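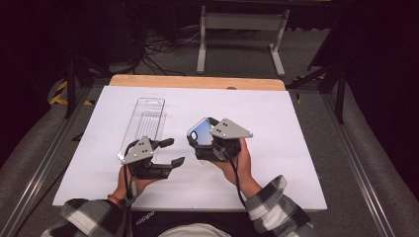 Lunum two-handed demonstration study
Progress report to the Carnegie program office, period ending August

Summary

Work in this period went into data collection with the paired hand-held grippers at the Turstead site. We now have 2,000 usable demonstrations across 16 tasks. The target for the period was 38 tasks, so we are behind on variety.

Method

One operator works at a white tabletop with a gripper in each hand. Each gripper records its own view, and a separate head-level view covers the table. Tasks use ordinary items such as phones and clear plastic trays. Clear items were added in this period at the request of the Sendholm group, whose policy often misjudged where a transparent rim was.

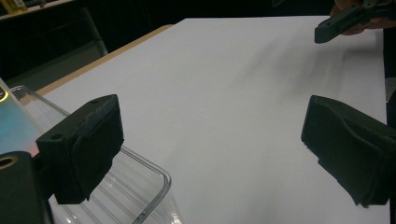

Figure 2. View from one gripper, fingers apart, with the clear tray at lower left and the second gripper at upper right.

Results

A policy trained on both gripper views completed 60 percent of clear-item trials. The same policy trained on the head-level view alone completed 38 percent. Most failures were early closes, where the fingers shut before reaching the rim. We have not yet tested under dimmer lighting.

Problems

Finger pads wear and have to be replaced. Time sync between the two grippers drifted in several early sessions and those recordings were dropped from the count.

Next period

Add the remaining tasks, repeat the clear-item trials at Sendholm, and send the first data release to Carnegie for review. No change to the budget is requested.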